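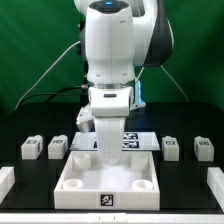

Tablett auf schwarzer Tischplatte, dahinter grünes Tuch.

Alles auf einmal
Eine Liebeserklärung an das Tablett

Meine Großmutter besaß elf Tabletts und benutzte zwei. Die übrigen standen hochkant zwischen Küchenschrank und Wand, und wenn Besuch kam, der über Nacht blieb, zog sie eines davon heraus wie ein Bild aus dem Depot. Rosen auf Schwarz, eine Ansicht vom Bodensee, ein rundes aus Messing, das beim Abstellen noch eine Weile nachklang. Ich durfte sie abstauben. Wahrscheinlich hat es da angefangen.

Seitdem schaue ich in fremden Wohnungen, in Pensionen und auf Flohmärkten zuerst nach den Tabletts. Was für ein großartiges Ding! Eine Fläche, ein Rand, manchmal Griffe. Mehr ist da kaum, und doch verändert sich alles, sobald man eine Kanne, zwei Tassen und ein Schälchen Zucker daraufstellt. Vorher war es Geschirr, jetzt ist es Frühstück. Man kann es durch den Flur tragen, die Treppe hinauf, auf die Bettkante oder in den Garten (und bei den ersten Tropfen alles zusammen wieder hinein).

In Szénási habe ich im November Csenge Juhász besucht, die dort in einer ehemaligen Molkerei Tabletts lackiert und alte restauriert. Es roch nach Leinöl und nach dem Kohleintopf, den sie auf einer Kochplatte warm hielt. An den Wänden Regale bis unter die Decke, darin mehr als 200 Stücke, die meisten in Packpapier, mit Bleistift beschriftet. Das älteste, das sie mir zeigte, stammt aus einem Kaffeehaus und hat an der rechten Seite eine blanke Stelle, genau dort, wo der Daumen des Kellners lag. Diese Stelle fasst sie nicht an. »Den Rest mache ich schön«, sagte sie, »der Daumen bleibt.«

Sie lackiert in dünnen Schichten und schleift dazwischen jedes Mal mit Wasser, und wenn man danach mit der flachen Hand darüberfährt, spürt man fast nichts mehr, eher eine Art Kühle. Ich habe das sehr oft gemacht an diesem Nachmittag. Der Rand ist ihr wichtiger als das Motiv. Zu niedrig, und die Löffel rutschen. Zu hoch, und man kommt mit dem Handgelenk nicht an die Tasse. Bei den geschwungenen Rändern, die wie ein Kuchenförmchen aussehen, schimpft sie übers Putzen, malt sie aber von allen am liebsten.

Ganz anders das Kantinentablett! Es hat keine Rosen und keinen Namen, und ich mag es trotzdem sehr. Wer je mit einem feuchten, noch spülwarmen Tablett in der Schlange stand, kennt diesen kurzen Moment der Freiheit: Alles ist leer, alles ist möglich, auch zwei Puddings. Dexter Tiongson hat lange die Küche einer Klinik in Comdale geleitet und kann über die Anordnung von Suppe, Hauptgericht und Nachtisch reden wie andere über Schacheröffnungen. Die Suppe gehört bei ihm nach hinten links. Das Brot nie neben den Salat. Und der Löffel so, dass auch jemand mit einer verbundenen Hand ihn zu fassen bekommt.

Auf seiner Station wurden mittags 164 Tabletts ausgeteilt, an jedem steckte ein Kärtchen. Er erzählte mir von einer Patientin, die das leere Tablett jeden Donnerstag mit einem gefalteten Papiertier zurückgab, einem Kranich, einem Fuchs, einmal etwas, das vielleicht ein Dachs war. In der Spülküche haben sie die Tiere auf die Fensterbank gestellt. Solche Geschichten bekommt man sofort, wenn man Leute nach Tabletts fragt. Der eine hat auf dem Kinderbett Masern und Grießbrei überstanden, die andere ist im Studium mit einem Tablett voller Biergläser gegen eine Glastür gelaufen und kann noch genau sagen, welches Glas heil blieb.

In Irkach, wo ich auf der Rückfahrt umsteigen musste, gibt es gegenüber vom Bahnhof ein Café mit einer Stange Tabletts neben der Kasse, aus dunklem Holz, an den Ecken heller gegriffen. Ich bestellte Mohnkuchen und einen Milchkaffee, die Untertasse bekam ein Wasserglas zur Gesellschaft, dazu ein Keks in Folie. Dann der Weg zum Fensterplatz, die Ellbogen angelegt, der Blick auf dem Kaffee. (Falsch, sagen Kellner: immer geradeaus schauen, dann schwappt es nicht. Ich übe noch.)

Von Csenge Juhász habe ich übrigens ein kleines ovales mitgenommen, dunkelgrün mit einer schmalen goldenen Linie, die an einer Stelle zittert. Es passt eine Tasse darauf und ein Teller, wenn der Teller klein ist. Bei mir steht es hochkant neben dem Küchenschrank.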